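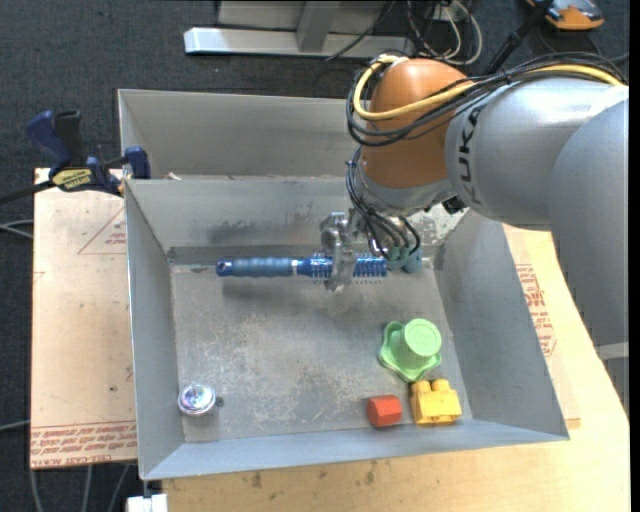

Odds and ends in one of the gray metal bins, including a green plastic piece and a yellow toy brick.

I dropped by the Te Moana swap room in June for a quick look and stayed until 4 in the afternoon, so take this as a warning! The room reopened this month behind the Wakden library, and the toy and household bins are already my favorite part. They're big, shallow and scuffed, and you really do have to lean in and look. I went through 13 of them and came home with a bag of bricks for my niece (she wanted yellow ones, naturally).

Folks dropped off more than 200 items in the first week, and there's space for plenty more — small plastic toys, brushes and kitchen bits are all welcome, as long as they're clean. No electronics for now. Drop-off is at the side door on Plosov Street, and you can take home up to 19 small things per visit. I'm going back for the puzzles.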